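Workshop notebook, August, Skondel boathouse flat

Started 8.30. Tide was out so we could get at the seaward wall from the shingle without the ladder boat.

Survey of outside first, as the letting agent wants the condition list before the place goes up for sale. The render on the water side has blown in patches below the bedroom window. Tapped the whole run with a hammer handle and chalked round the hollow parts. The worst is under the sill, where the old drip groove has been painted full. Raked that out with a screwdriver. Should have been done years ago.

Window frames on the harbour side are sound apart from the bottom rail of the left one. Probe went in easily at the corner joint. It will want a splice, not filler. The landward windows have had far less weather and need only paint.

Gutter brackets: 12 along the front, 4 rusted through. Replace with stainless, same as we used at Tronach. Galvanised lasted two winters there and we had to go back.

Slipway side door sticks. Planed a little off the leading edge and it shuts, but the frame has dropped on the hinge side and I don't want to take more until that is packed up. Left the bare edge primed.

Inside, the damp reading by the stair is high at skirting level and drops off quickly above it. The floor plan from the last sale shows a store behind that wall, which was closed off when the flat was made. It backs straight on to the bank. My guess is that there is no tanking at all. Opened a small hole low down behind the cupboard and got earth and old brick. No liner that I could find. This needs to go in the seller's pack as it stands, and the price should allow for it. Pillay quoted for the same job two doors along and we can ask them for a figure.

The deck is roughly 300 mm above the top of the weed line on the wall. The buyer's surveyor will ask about flooding, so get the harbour office record for the last big surge and put it with the papers. The Markine pump in the bilge pit under the store runs, but the float switch hung up on the first try. Cleaned it, tried it again, same thing. New switch on order.

Parking: the deeds give one space on the quay and a right to turn. The agent's draft says two spaces. Marked it in pencil and sent it back.
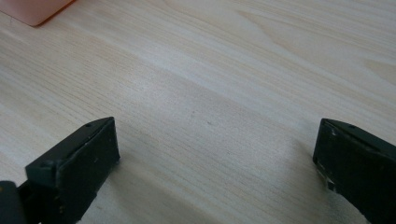 Does the mooring go with the flat when it is sold?

The mooring is held on a separate yearly licence from the harbour office, so the buyer has to apply for it in their own name and should do that before completion.

To do next: splice for the bottom rail, brackets, float switch, drip groove on the other sill. Chase the agent for the second draft. Bring the long level for the deck, and more chalk.

Packed up at 4, tide back over the shingle.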